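Print this page | E-mail this page

Small ants keep coming back to the kitchen after I spray

Posted by kurness_tenant

I rent a ground floor flat in Kurness and have had small brown ants in the kitchen since March. They come out from behind the worktop, go along the back by the sink and disappear somewhere near the window. I have sprayed them three times with a supermarket ant spray. Each time they vanish for four or five days and then there are just as many, and last time they came out in two places instead of one.

The letting agent sent a man from Jarkik who looked for ten minutes and quoted 115 for one visit, or 69 a visit if I sign up for four. He didn't say what he would use. I keep the place fairly clean and I take the bin out every night. Is it worth paying, or is there something I should be doing first? Also, should the landlord be paying for this?

Posted by Bidesia

Stop spraying. The spray kills the ants you can see, and those are only a small part of the nest. With some kinds of ant it also makes the nest split up, which would fit with you now having two trails. I did pest work for eleven years and most of my repeat calls for ants were to people who had been spraying.

What you want is a slow bait, either a gel or the small plastic stations. Put it beside the trail, not on top of it, and leave it alone. You will see more ants for a day or two - leave them. They are carrying it back. Top it up when it has gone and expect the whole thing to take two to three weeks. Don't clean the trail with bleach or anything scented while the bait is down, and keep it well away from pets and children.

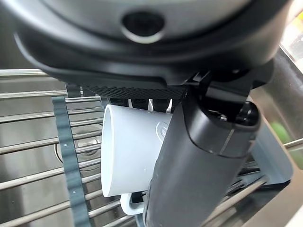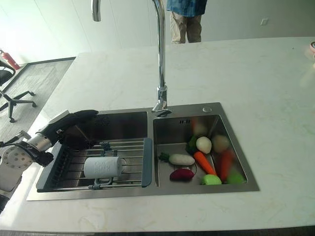
Water matters as much as food with ants, and people forget it. A kitchen can be free of crumbs and still suit them if there is a drip under the tap or a damp cloth left out overnight. With a double sink and a dish rack sitting in the left basin, like the one in the second picture, lift the rack out in the evening and wipe underneath it. Do the same round the base of the tap. Then look at the sealant where the worktop meets the wall. If there is a gap, wait until the ants have been gone for a fortnight before you fill it, or they will find another way in while the nest is still going.

On the quote, ask what product they use and whether a return visit is included. For one nest I wouldn't sign up for four visits.

Posted by delapena_1638

Had these at my old place, used cinnamon along the windowsill and never saw them again. Might have been the weather though.

Posted by Dela Peña Lettings

On who pays, read your tenancy agreement first. Some say the tenant deals with pests and some say nothing at all. If the ants are getting in through a fault in the building, such as a cracked air brick or a rotten window frame, there is a fair case for the landlord paying. Take dated photos of where they come in and write to the agent, so there is a record. Don't take the cost out of your rent without getting it agreed in writing.

Last reply Dec 8, 2018

Print this page | E-mail this page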